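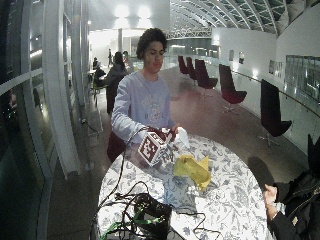 Wie lernt ein Roboter, ein zerknülltes Tuch anzufassen, wenn ihm keiner die Bewegung einprogrammiert?

Man macht es ihm vor, viele Male und mit der Hand, und zeichnet auf, wo sich die Hand dabei im Raum befindet. Aus den Aufnahmen errechnet ein Lernverfahren, welche Bewegung zu welcher Lage des Tuchs passt.

Zuletzt aktualisiert: Februar, 14:20 Uhr
Drucken | Per E-Mail versenden

So weit die Kurzfassung, und ich gebe zu, dass ich sie erst nach zwei Tassen Kaffee verstanden habe. Ich hatte mir das Ganze nämlich viel glatter vorgestellt! Maschinenlernen klang für mich nach Rechenzentrum und Klimaanlage, und dann stehe ich beim Projekt Fludavura vor einem runden Tisch mit geblümter Decke und überlege, ob ich so eine nicht auch irgendwo im Schrank habe.

Die Methode heißt im Haus Genell und hängt an einem Würfel mit aufgedruckten Schwarz-Weiß-Mustern, wie man sie von Paketaufklebern kennt, bloß gröber. Jede Seite trägt ein anderes Muster. Sieht eine Kamera auch nur eine davon, kann der Rechner sagen, wo der Würfel gerade ist und wie er gedreht wurde. Wer den Würfel führt, führt damit also später den Roboterarm. Ich durfte es selbst versuchen (mit mäßigem Erfolg, ich verdecke offenbar ständig etwas mit dem Daumen) und war nach 20 Durchgängen ziemlich bedient. Für einen brauchbaren Datensatz braucht die Gruppe 2000.

Warum ausgerechnet Stoff und Papier? Weil das die gemeinen Fälle sind! Eine Tasse bleibt eine Tasse, egal wie oft man sie hinstellt. Ein Tuch sieht nach jedem Griff anders aus, es hat Zipfel und Falten, und dünnes, halb durchsichtiges Material ist für Kameras noch einmal eine eigene Plage. Ältere Verfahren wollten immer erst ein sauberes Modell vom Gegenstand haben, und bei einem Knäuel kommt man da nicht weit.

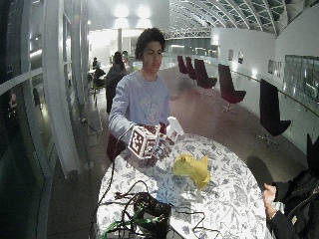
Der Markerwürfel in der einen Hand, etwas Weißes in der anderen, auf dem Tisch das gelbe Tuch.

Das Ergebnis, auf das hier alle ein bisschen stolz sind, stammt aus dem letzten Vergleichstest. Bei 400 Griffversuchen an zerknülltem Material hat der Arm 255 Mal beim ersten Anlauf richtig zugepackt. Ich fand das erst wenig, bis man mir die alte Auswertung zeigte, da lag man deutlich unter der Hälfte. Gescheitert ist der Arm vor allem bei flach liegenden Tüchern. Steht irgendwo ein Zipfel hoch, wird es sofort leichter.

Offen ist, ob sich das Gelernte auf andere Räume übertragen lässt. Glasdach, Spiegelungen, grelles Licht von oben, so etwas bringt die Mustererkennung gern durcheinander, und bei Zuller, dem Partner für die Greifer, möchte man das Verfahren irgendwann in Wäschereien sehen. Dort dampft es dann auch noch. Als nächstes sollen deshalb Aufnahmen mit wechselnder Beleuchtung dazukommen, ausgewertet mit der Software Akinola, die verwackelte und verdeckte Stellen von selbst aussortiert. Meine Daumenbilder wären dann wohl die ersten, die rausfliegen.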